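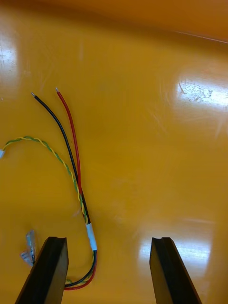 Black wire on a yellow-orange worktop.

I have been going to Jumano home games for a good few seasons now, mostly on my own, and I still sit in the same block behind the away bench. It's a small basketball club in a small league, and the hall holds 600 when the pull-out seats are working. For the Irnent game in February they were working on one side only.

We lost 90 to 84. I don't think the score says much about how it went. We were level at half time, then gave the ball away on four of the first six trips after the break, all of them passes into the corner that their guards had read early. Irnent aren't a quick side but they don't make many mistakes, and once they were ahead they slowed everything down.

Wian Msimang was the one good thing about the third quarter. He came to us from Grurnmont in the summer as a forward, and he has spent most of this season playing centre after Du Plessis hurt his ankle. He gives away height every week. What he does well is get his body in the way before the shot goes up, so even when he doesn't get the rebound himself, somebody in our colours usually does. He also hit 2 threes, both from the left side, where he likes it.

My complaint is the bench. Our starters played nearly the whole second half and by the last five minutes they were walking back on defence. The two younger guards got on for a short spell before half time, did fine, and weren't seen again. I understand wanting your best players out there in a close game. But we have done this all season and we have lost most of the close ones.

The week before, we gave up 132 points at Grurnmont, so I suppose 90 is progress. The zone looked better organised and there was more talking. Du Plessis was on the end of the bench in a tracksuit and doing some light shooting at half time.

Next up is another home game, 7.30 start. The car park behind the hall is still shut, so I'll be getting the bus again and leaving a bit earlier than last time, when I missed the tip-off.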